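Pegel Tarnemitz

Der Pegel Tarnemitz lag 324 Meter oberhalb der Straßenbrücke am linken Ufer der Nelledon. Er bestand aus einer Lattenreihe, einem Schwimmerschacht und einem Schreibgerät, dessen Trommel sich in 7 Tagen einmal drehte. Steinar Thygesen hatte den Auftrag, die Aufzeichnungen der letzten Jahre zu prüfen und die Station danach abzumelden. Im Dezember stellte die Verwaltung auf Funkübertragung um, und was bis dahin nicht geprüft war, wurde ungeprüft archiviert.

Er begann mit dem Nullpunkt. Das Nivellement vom Festpunkt am Brückenwiderlager ergab eine Abweichung von zwei Millimetern gegenüber dem Stammblatt, was innerhalb der Toleranz lag. Er trug den Wert ein, klappte das Stativ zusammen und ging in die Hütte.

Die Bögen lagen nach Jahrgängen sortiert in Blechkästen. Auf jedem Bogen stand links unten das Kürzel des Beobachters, immer dasselbe: Sa. für Saraç. Saraç hatte den Pegel vom Frühjahr der ersten Aufzeichnung an betreut, die Trommel aufgezogen, den Bogen gewechselt, die Tinte nachgefüllt und bei jedem Wechsel den Lattenstand daneben notiert. Im März war er gestorben. Seitdem kam jemand vom Bauhof, der keine Kürzel setzte.

Thygesen verglich Lattenstand und Schreibspur, Bogen für Bogen. Die Differenzen waren klein. Gegen Mittag stieß er auf die erste Stelle, die er nicht einordnen konnte. In der Nacht fiel die Kurve um 76 Millimeter, blieb vierzig Minuten auf dem tieferen Stand und kehrte dann zurück. Ein Fluss tut das nicht ohne Ursache. Er vermerkte: Schwimmer verklemmt, Verdacht. Zwei Kästen weiter fand er dieselbe Form, dieselbe Tiefe, dieselbe Dauer. Am Rand stand in Bleistift: Trindness zu. 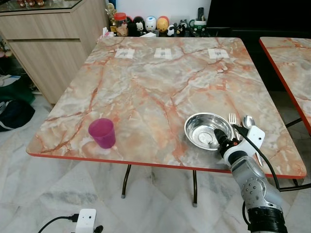

Trindness war das Wehr am Oberlauf. Nach den Unterlagen wurde es seit der Stilllegung der Mühle nicht mehr bedient, die Schütze galten als festgesetzt. Thygesen rief beim Wasserverband an und ließ sich das bestätigen. Die Antriebe seien ausgebaut, sagte die Sachbearbeiterin, die Öffnungen verschweißt. Sie schickte ihm das Protokoll.

Er rechnete trotzdem. Bei Niedrigwasser und geschlossenem Wehr hätte der Pegel nach der alten Abflusstafel um 70 bis 80 Millimeter fallen müssen. Die Laufzeit bis Tarnemitz passte ebenfalls. Er suchte die übrigen Kästen nach der Form ab und fand sie in jedem Jahr einmal, immer im Herbst, immer mit der Bleistiftnotiz. Die letzte Eintragung unterschied sich nur in der Handschrift, die größer geworden war und nicht mehr auf der Linie blieb.

Der Bogen dieses Herbstes lag noch auf der Trommel. Thygesen löste die Klemmschiene und zog ihn ab. Die Senke war vorhanden, zwischen zwei und drei Uhr nachts, 76 Millimeter. Der Rand war leer.

Er legte den Bogen auf den Tisch und las den Stand noch zweimal ab, einmal mit der Lupe. Im Formblatt gab es für solche Fälle die Schlüsselzahl 1000, Störung ungeklärt, und ein Feld für Bemerkungen, das auf der Rückseite fortgesetzt werden konnte. Er setzte die Schlüsselzahl ein. Das Feld ließ er zunächst frei und trug die übrigen Monate nach, bis das Licht in der Hütte nicht mehr ausreichte.

Dann nahm er einen Bleistift - das Formblatt verlangte Tinte - und schrieb an den Rand des Bogens: Trindness zu. Darunter setzte er sein Kürzel. Er spannte einen neuen Bogen ein, zog das Uhrwerk auf und notierte den Lattenstand.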